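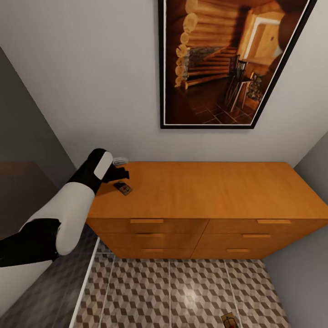
樹脂ペレットの需要を小さな会社で予測する方法

私は射出成形の会社で原料の購買を担当しています。日本語は母語ではないので、読みにくい文があるかもしれません。説明は表計算ソフトだけでできる範囲にしました。対象はポリプロピレン(PP)ですが、ほかの汎用樹脂でも手順は同じです。

1. 使用量の記録を集める

まず、過去の月ごとの使用量を一つの表に入れます。購入量ではなく、必ず使用量を使ってください。購入量は値上げの前に大きくなるので、実際の需要と形が違います。

当社の場合、7月の使用量は3,052 kgでした。このうち1,177 kgが容器のふた、残りがそのほかの部品です。製品の種類で列を分けておくと、あとの計算が楽になります。

列の順番は次のようにしています。
年月
グレード名
製品の種類
使用量(kg)
再生材の量(kg)
備考

備考には、金型の修理や長い休みなど、使用量が普段と違う理由を書きます。私は最初の年にこの列を作らなかったので、あとで現場の人に何度も聞くことになりました。

2. 単位とグレード名をそろえる

仕入先によって、同じ用途の材料でも名前の書き方が違います。当社はThalerとZoderoの二社から買っていますが、納品書の単位は片方が袋、片方がkgです。袋の数は、袋に書いてある正味重量をかけてkgに直します。

グレード名は大文字と小文字、ハイフンの有無まで統一してください。集計のときに別の材料として数えられてしまいます。

3. 移動平均を計算する

直近三か月の平均を出します。使用量がD列にあり、一行目が見出しで、行が月ごとに並んでいる場合、五行目に次の式を入れます。

=AVERAGE(D2:D4)

これで、前の三か月から今月を予測した値になります。D5を範囲に入れないように気をつけてください。入れると、予測したい月の実績を使うことになります。

4. 顧客の内示を加える

移動平均は過去だけを見る方法です。新しい注文や生産の終了は反映されません。そこで、顧客からもらう内示を製品ごとに確認し、増える分と減る分を別の列に書きます。

当社の大きな顧客であるWulteckは、内示と確定注文の差がかなりあります。私は内示の数字をそのまま入れず、過去半年の「確定÷内示」の比率をかけています。比率は顧客ごとに計算したほうがよいです。

5. 再生材の分を引く

ランナーや不良品を粉砕して使っている工場では、その量を必要量から引きます。ただし、食品容器など再生材を使えない製品の分からは引けません。7月に当社で使った再生材は1,036 kgで、すべてふた以外の部品に入れました。

6. 誤差を確認する

月が終わったら、予測と実績の差を実績で割り、百分率で記録します。以前、仕入先の営業のAngharad Howellsさんに、誤差はプラスとマイナスを消さないで残すように教えてもらいました。いつもプラスなら、予測が高すぎるということです。絶対値だけを書いていた時は、このことに気がつきませんでした。

よくある間違い

安全在庫を予測の数字に足してしまう人がいます。予測と安全在庫は別の列にしてください。一緒にすると、6の誤差が正しく出ません。

また、納期が長い輸入グレードは、一か月先の予測だけでは足りません。発注から入荷までの月数に一か月を足した期間まで、表を下に延ばします。

計算用の表は、部署の共有フォルダ「Wuno」に月別で保存しています。前の月のファイルには上書きしないでください。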